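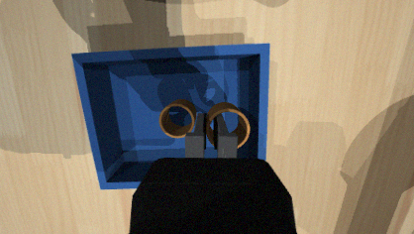 Rules for Robots That Pick Things Up

A robot arm has no common sense. It does what its program tells it to do, at the speed and with the force the program allows. For this reason, people who build and use robots follow written rules. Many of these rules are called standards. A standard is a document that a large group of experts has agreed on, so that a robot made in one country can be used safely in another.

What a gripper must do

The part of a robot arm that holds things is called a gripper. Many grippers have two flat fingers that open and close. Take a simple job: a blue tray holds two orange-brown rings, and the robot must lift one of them out. Good practice gives the programmer several points to settle before the arm moves.

Where may the arm go? This area is called the workspace. The program should stop the arm at the border of the workspace, even if a command tells it to go farther.

How hard may the fingers press? A ring with thin walls can bend. The force limit is set for the weakest object in the tray.

How wide should the fingers open? When two objects lie side by side, the fingers may have to fit into a small gap between them. Fingers that open too far will push both objects.

Try it in a simulation first

A simulation is a computer model of the robot, the table and the objects. Mistakes in a simulation do not hurt anyone or break anything. At the Puvik robot workshop in Skurkedov, a new program must finish 3,000 simulated picks before it is loaded onto a real arm. The results are saved, including the failed ones. A failed pick is sorted by type: missed, dropped, bumped or stopped.

A simulation is still a model. Real objects can be slippery, and real motors wear out. The first runs on the real arm are therefore done at 30 percent of normal speed.

Rules for people

The workshop has 19 rules on its wall. These four are taught first:

1. Stay outside the marked line while the arm has power.
2. Know where the emergency stop button is before you start.
3. Never reach into a tray while the arm is working.
4. If you see something wrong, press stop first and tell an adult second.

Eduard Rusnák, who wrote the list, says rule 4 is the hardest to teach. "Children think they will be in trouble for stopping the machine. Stopping it is always allowed."

Words to know

Emergency stop: a button that halts the robot at once.
Force: a push or a pull.
Simulation: a computer model used for testing.
Standard: a set of agreed rules.
Workspace: the area the robot is allowed to move in.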